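The Door Team at Jostidton

By the time I get my coffee open, the robotics club at Jostidton has already broken something. It's a summer club, 11 students and a borrowed classroom with one good fan, and I've been dropping in since June to see if they can get a two-armed robot through a house by August. A simulated house, I should say! The whole thing runs on a computer, which is lucky, given how many walls they've hit.

They're entering the Zolleck Challenge, and the hardest task on the list is the dullest one in real life: doors. The robot has to get from room to room on its own, and double doors count extra. I figured somebody would type "open door" and we'd all go to lunch. Nope. I watched a whole afternoon go to one small gold doorknob.
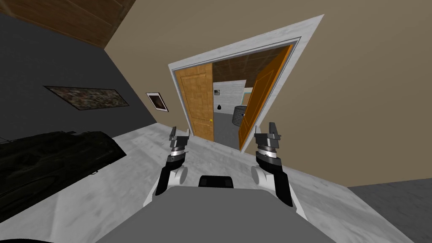
One door is plenty, according to Wubit Lencho, and the club should stop trying to swing both when the robot might fit through a single side if it turned a little. That started a very loud argument (I stayed out of it, mostly) and ended with everyone agreeing to run it 100 times each way overnight and let the numbers settle it.

I came back the next morning and they were still arguing, only now with a spreadsheet. Turning sideways was winning, but it was slow, and the judges take off points after 4 minutes. So they're back to fiddling with the wrists, and somebody has gone to look for a second fan.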